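Features > At Home > Collectors

The smallest kitchen on the street

The woman who runs the play kitchen at Arnavance has been asked not to be named, or so she tells me, and when I ask by whom she says, "By me." She is pouring tea into full-sized cups, which comes as a relief.

She started collecting pretend food 15 years ago, after her kids outgrew theirs and she didn't. "I was meant to drop the box at the op shop. I got as far as the car."

The layout changes with her mood. At present the vegetables have the pink tray, with the eggplant and something green and cucumberish lying side by side, and most of the rest makes do with bare black tabletop. "The eggplant gets a tray," she says. "It's the only one with any presence."
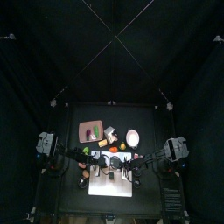
On breakfast

She has firm views about breakfast, mostly to do with the little appliance beside the tray. I call it a toaster and she lets that stand. The yellow block near it is butter as far as she's concerned, though a visiting nephew once argued for sponge and was not offered cake.

"Butter goes next to the toaster. People put it with the fruit. I've seen it done."

The fruit is a looser arrangement. There's a yellow one she calls the lemon, an orange bit of carrot that she admits has wandered into the wrong department, and a lime-green thing off by itself on the left. She won't be drawn on that. "Lime on a good day. Pear if I'm making dessert."

The bowl, white with some pink to it, came from a garage sale run by a family called Kumarasinghe, who wanted 5 dollars for a whole bag and threw in a spoon she has since lost. She still brings up the spoon.
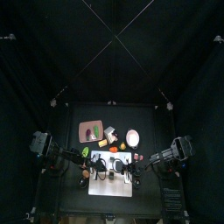
I ask whether she ever tidies it all away. She used to, into a Tallix tub with a lid, and found she couldn't remember in the morning what she'd been cooking. Now it stays out overnight – her husband eats in the other room – and she starts again after the breakfast dishes. The real ones, I check. "Yes, the real ones. I'm not mad."

Her own oven has been broken since December. She's waiting on a part.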